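Print this page | E-mail this page

Filed under: Sewing Room > Machines > Getting Started

Part 3: Winding the bobbin and setting your tension

I've had my Plumon 800 since January, and this is the part of the set-up I got wrong the most, so I'm going slow!

1. Switch the machine off and raise the needle all the way (turn the handwheel toward you, never away).

2. Pop your spool on the pin and take the thread through the first guide, then once around the little tension disk.

3. Push the bobbin onto the winder until it clicks, hold the thread tail, switch on and press the pedal gently. Snip the tail after a few turns.

Caution: keep your fingers clear of the winder. It's quicker than it looks.

4. Drop the full bobbin in, thread the needle with the foot UP, and set the dial to 3.

5. Sew a test line on a scrap of whatever you're making. Loops underneath? Rethread the top before you touch that dial.
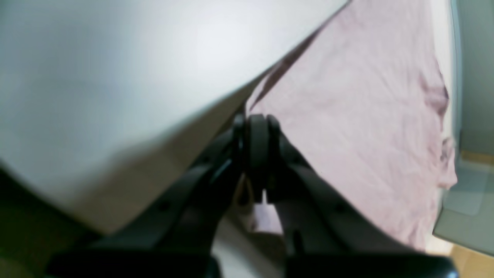
Biswas wrote in to say that thin cotton puckered at 3 until the stitch length came down a notch, and that a fresh needle did more good than any amount of dial turning. I tried both on a pillowcase and I'm sold.

Note: the older 793 winds from the left, so flip step 2 around.

Next: Part 4, Buttonholes

Contact Gumport Sewing Pages | Copyright Gumport | Back to top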